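Jikar: timing and penalty log for the Wareck air race

README, last changed 29/03/2018

Jikar holds the gate times and penalty calls from the pylon race flown at Wareck in March. It was put together by Lovisa Løken from the judges' sheets and checked by Shinji Oda against the tower audio. Questions about single calls should go to Shinji.

Contents

runs.csv has one row per flight, 52 in all, with pilot code, heat, start time and finish time.
gates.csv has one row per gate passed, keyed to the run number.
calls.csv lists each penalty as the judge gave it, with the gate and the seconds added.
notes.txt is free text from the sheets, typed as written.

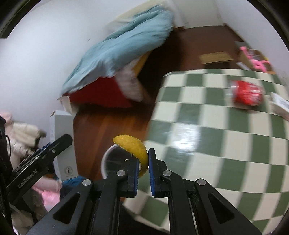
Piece of yellow peel, checkered tablecloth.

Units and codes

Times are in seconds to three decimals. A pylon hit adds 2 seconds. Wrong level at a gate is coded WL, climbing in the knife turn is CK, and a run stopped for over-G is coded DNF with the finish time left blank. Do not read a blank as zero. Wind is in knots, taken at the Pavliuk end of the course. The Trinen mast was down for the whole of qualifying, so the column wind_t is empty until the first heat.

Known problems

Run 40 has two start times. We kept the later one, which matches the smoke-on call in the audio.
Gate 6 was moved after practice. Practice splits for that gate can't be compared with the race splits.
Some sheets give the pilot's race number and others the code. These have been changed to codes everywhere except notes.txt.

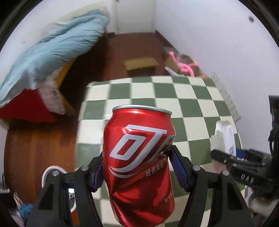

Crumpled red soda can, Chinese lettering below the logo.

Loading

The files are UTF-8 with commas and a header row. Long lines in notes.txt are wrapped at 80 characters. Join gates.csv to runs.csv on run_id. Sort by gate_time, as the gate numbers repeat on the second lap.

To report an error, send the run number, the gate and the value you think is right.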